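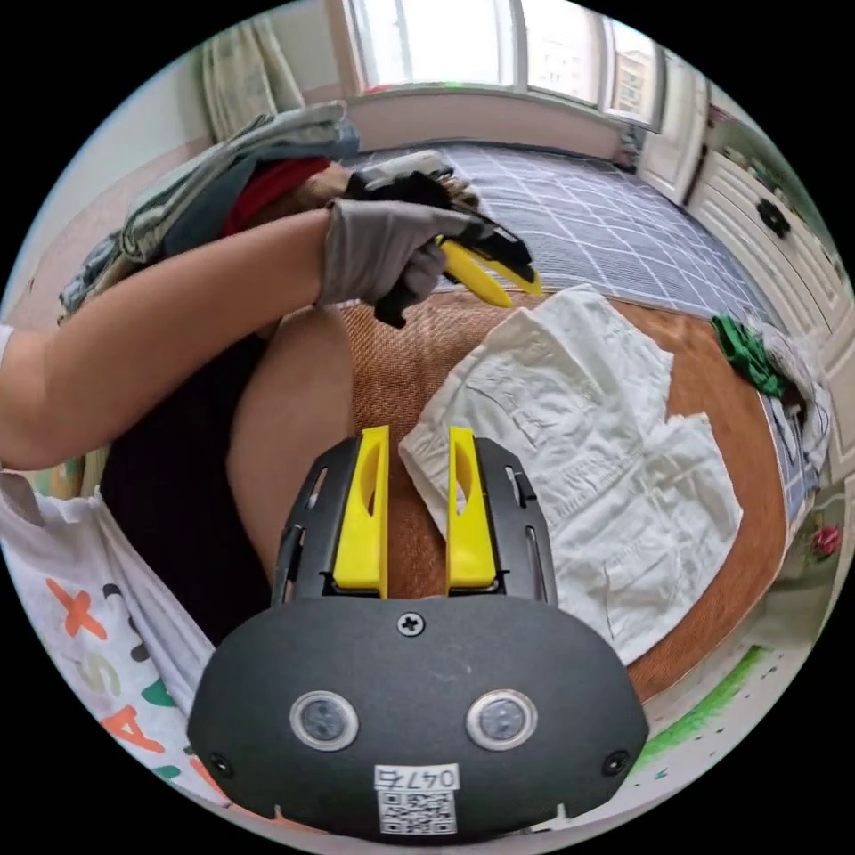

Elin Skyrme

STEKBRIDGE -- Most advice on folding laundry assumes a long clean table and plenty of patience. Clemis, a small home-goods advice service, has its doubts about both. Its new guide to folding on the bed comes out in September, and it makes fewer promises than the competition.

The guide, titled Jadeo, runs to 489 short entries and deals with clothes in the state people find them: crumpled, pockets showing, one corner folded under. Shorts get a chapter to themselves. The usual instruction is to fold them in half and smooth them down, which Clemis considers wishful where pockets are involved. Jadeo says to flatten the pockets first, then the waistband, and to leave the legs for last.

There is also a section on surfaces. A woven rattan mat laid over a checked bedsheet gives a firmer base than the sheet alone, and a white garment is easy to find against brown. Clemis does not claim that a mat will save anyone time. "We have read a lot of claims about minutes saved per load," said Elin Skyrme, who wrote the guide. "I would like to see who was holding the watch."

Skyrme is just as doubtful about matching boxes, drawer dividers and the idea that a T-shirt must stand up by itself. Readers who enjoy that sort of thing are told to carry on. Everyone else gets a plain fold that fits an ordinary drawer -- and permission to put the shorts away with a crease in them.

The first printing is 900 copies, with 200 set aside for libraries and laundromats in the Stekbridge area. Essien, the distributor, will take orders from stores beginning on a Friday in September. No folding boards, bins or labels will be sold with the guide.

Review copies are available from Clemis on request.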